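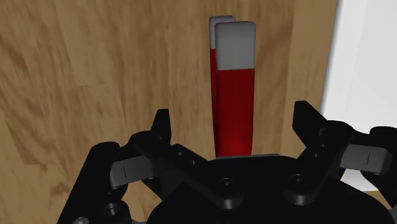
The Second Life of the Corner Stationery Shop

By Anju Semwal
9/20/20

Walk into Kanaujia on a wet afternoon and the first thing that gets you is the smell. Paper, pencil shavings, a bit of floor polish, and something sweet that Harsh Saxena swears is the glue on the old envelopes. He has run the shop for 14 years, took it over from an uncle who sold mostly ledgers and carbon paper, and still keeps one drawer of carbon paper because two of his customers would never forgive him if he stopped.

I love this shop. I should say that up front! I bought my first real fountain pen here, a green one with a nib so scratchy it tore through my algebra notes, and I have been coming back ever since. So when people started telling me that small stationery shops were having a good year, I wanted to see it for myself, and I started with the one I knew.

"They come in for one pen," Saxena told me, sliding a tray of samples across the counter. "Then they want to know which paper goes with it. Then it's an hour later and they're asking me about ink."

He was in the middle of refilling the test pads, little blocks of cream paper that hang from strings all along the pen shelves. I could read those pads all day. People write their names, mostly, or they draw loops. Somebody had written out half a recipe for lentil soup, in three colors, and then stopped at the onions.

A few streets over, Pushpa Shakya is doing something quite different with the same love of paper. Her shop, Treltell, is so narrow that two people can't pass each other between the shelves, and she has turned the back of it into a writing room with one long table and a kettle. You pay for your tea, you get a sheet of paper and an envelope, and you write to somebody. She sells the stamps too. On a good evening every chair is taken and the room is close to silent except for the scratching.

Shakya used to teach fourth grade, and it shows in the way she talks about handwriting. She doesn't care much whether it's pretty. She cares whether your hand hurts afterward, and if it does, she'll come around the table and look at how you're sitting, how tight you're holding on, whether the pen is too thin for you. I was gripping mine like a hammer. She gave me a fat pencil and told me to write slower, and I got through a whole letter to my aunt – four sides! – without once shaking out my wrist.

The writing room has its regulars. Rafsan Saha comes in with a folder of letters from a pen friend in Finland, Joni Rissanen, whom he has never met in person. They found each other through a notice in the back of a fountain pen newsletter, and they have been trading letters ever since, mostly on birds, soccer, and what they had for dinner. Rissanen writes small and leans hard to the left. Saha writes huge. "He gets three pages from me and it's the same amount of news as one of his," he said, laughing, and he read me a very good paragraph on the subject of pike fishing.

Then there is the paper itself, and here I have to admit I went a little overboard. Both shops carry sheets from Kesus, a small mill that makes an 80-gram writing paper with a soft, slightly toothy surface. Ink sits on it beautifully and takes its time drying, so left-handers should be careful. Saxena prefers it for pencil. Shakya likes it for letters, and says it folds with a nice crisp edge that stays put in the envelope. I took home a pack in pale blue and then went back in June for the cream.

For notebooks, the argument gets louder. Saxena is a stitched-binding man and will open a book flat on the counter and press down hard to prove his point. Shakya stocks a spiral one from Brevent that she says her younger customers like to fold right back on itself on the bus. I've been using both, one for work and one for shopping lists and half-thoughts, and I keep mixing them up.

If you want to start writing letters again, Shakya's advice is to begin with somebody who won't mind a short one. A postcard counts. Write the address first, put the stamp on, and leave it by the door, and then the message more or less has to follow. Saxena's advice is to buy one pen you like and use it for everything, checks and crosswords included, until you know how it behaves.

He walked me to the door when I left, still holding a fistful of test pads, and asked if I'd ever replaced that green pen. I hadn't. It's in my desk, and he wants me to bring it in so he can take a look at the nib.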